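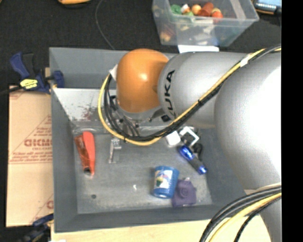
Page last changed: April, 4:15 p.m.

Gimavberg archers get their indoor range back

After a long winter of shooting in borrowed gyms and, on a few brave evenings, out in the parking lot under the floodlights, the archers of Gimavberg are going home. The indoor range on Tedum Street opens its doors again this month, with new flooring, better lights over the targets and a heating system that the older members say they will believe in when they can feel their fingers.

The club has shot at Tedum Street for 40 years, and anyone who learned there will remember the old straw targets and the draft that came in under the back door and nudged the lighter arrows a little to the left. The straw has gone, and the draft should have gone with it. In its place there are 21 new foam targets on wheeled stands, which can be pushed up close for beginners or rolled all the way to the back wall for those getting ready for the summer season.

Much of the money came from the members themselves, who raised $3,270 through a bake sale, a raffle and a very cheerful all-night shoot last fall (the coffee ran out well before sunrise, but the archers kept going). The town paid for the lights and the floor, and the neighboring club in Deng lent its practice hall on weeknights for the whole of the closure, a kindness that Gimavberg plans to return with a friendly match and a proper supper as soon as the kitchen is hooked up again.

Beginner classes start up right away and are open to anyone aged 7 and over. Bows, arm guards and finger tabs are all provided, so there is no need to buy a thing before you have tried it, and the coaches would much prefer that you wait! A first bow that is too heavy has put more people off this lovely sport than rain ever did. Wear something with close-fitting sleeves, tie back long hair and bring flat shoes that cover your toes.

More experienced archers will find both recurve and compound lanes marked out, along with a short barebow lane in the far corner for the small but very loyal group that has been asking for one for years. Longbow shooters are welcome on any lane, as they always were.

The first contest in the refurbished hall will be the Osik Cup, an indoor round that had to be skipped last season. Clubs from up and down the valley are invited, and entry forms are at the front desk. Spectators get in free and can sit along the side wall behind the netting, where there are cushions this time. Doors open at 6 p.m. on class evenings, and the entrance is still around the back, past the bike racks.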